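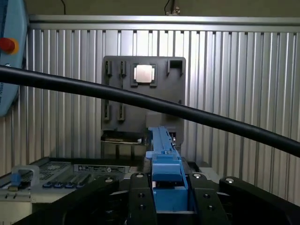
Notebook > Bench notes > Fixtures

Search notebook... Go

Print this page | E-mail this page

August 2024

Fixture plate, Numine job. Plate is up against the ribbed wall. Square pocket near the top takes the chip, corner tabs hold it. Slotted clips are on the left, upper and lower. Used the Stitley drawing for the pocket size. Fulvio Sanna wants the tabs 3 mm taller on the next plate. I'd leave them until we have run 100 chips through this one.

Tray at the base: keep it shallow, the deep one from Marras was hard to reach into.

To do: tie up the thin cables above the rail. Order clips from Skandgate, same part as in June. Ask Fulvio if the open holder on the right stays.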